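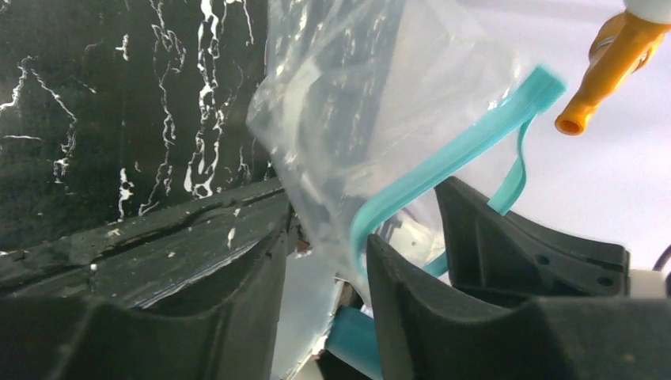
Home | Courses | Notes | Reading | Contact

Print this page | E-mail this page

Prundside Evening Courses
Old House Interiors, Session 9: Painted Marble

Read these notes before class. They cover the background to painted marble and the order of work. The practical part will be done on sample boards.

1. Why people painted marble

Real marble is heavy and costly to move. A house far from a quarry or a port might have one stone fireplace in the best room and painted wood or slate everywhere else. The painted work was often put where it would be seen from a few feet away, such as on columns, baseboards, stair sides and the panels around a hearth.

Painted marble was not always meant to fool anyone. Some of it copies a known stone closely. Some uses colors that no stone has, and the owners must have known it. When you write up a room, say which kind you think you are looking at and why.

2. The Prundside hall

The hall at Prundside was first painted in 1785 and has been gone over at least twice. The lower walls are marked out in blocks with thin painted joints. The blocks are all the same height except beside the kitchen door, where the spacing was changed to fit. The door was moved at a later date, and the paint there is later work too.

Look at the direction of the veins from block to block. In the older work they stop at the joints, as they would in cut stone. In the later work they often run straight across.

3. Black and white marbles

Most black marbles used in houses are dark limestones that take a polish. The white in them is usually calcite, which filled cracks in the rock. For this reason the veins tend to branch, narrow and meet at angles. They seldom make smooth curves, and they are rarely the same width for long.

Common faults in student work:
- Veins spaced evenly over the whole panel
- Every vein the same white
- Veins crossing in an X
- Too many veins — leave large areas of plain black

4. Order of work

Sand the board and wipe it down. Put on 2 thin coats of black oil paint and let each one dry overnight. Rub back lightly.

Brush on a thin coat of clear glaze. While it is wet, lay in the soft gray veins with a small pointed brush and blur them with a dry one. Let the board dry before adding the sharp white lines. Roll the brush between your fingers as you pull it, so that the line changes width. Finish with varnish.

Keep oily rags in the metal can with the lid. Do not leave them in a heap on the bench.

5. Slate

Slate was also painted and then baked to harden the finish. The Trollo works and the Salian yard both sold mantels of this kind in our area. Their pieces are hard to tell apart once in place. Trollo mantels usually have a stamped number on the back of the shelf, but you will not see it unless the mantel has been taken down.

Chips are the best clue to what is underneath. Slate breaks in flat layers, and wood shows its grain. Do not make a chip in order to find out.

6. For next time

Bring one finished board and one you are not happy with. Read chapter 10 of the Ikel handbook, on graining — the section on oak is enough. There is no class on Thu 27 December.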